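Padau Trade Forecast Review: June update for Mireille
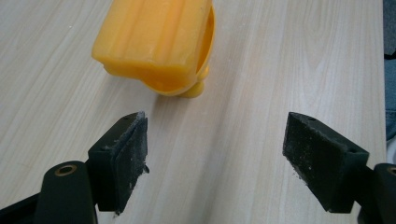
Yellow plastic piece on a light tabletop.

Hi Mireille — quick one before our Thursday call. We've now pulled 2,156 published forecasts on tariffs, prices and jobs, and I've checked 1,471 of them against what the numbers did later. I'm happy with that pace! The Dillham archive was slower going than I'd hoped (half the old bulletins are scans, and bad ones), so Snædís has been typing up tables by hand.

Early read: the one-year growth calls missed by less than I expected, and the currency calls were all over the place. Please don't quote me on that yet, I still have to redo the inflation adjustment.

Money is fine. We've spent almost 50 percent of the Imberg grant, mostly on staff time and the Akbari data license. I'd like to move a bit from travel into a second license seat — can you tell me if that needs a form?

Next up are the central bank speeches, then a first draft of the scoring chapter.

Snædís Ragnarsson has the spreadsheet if you want to poke around in it.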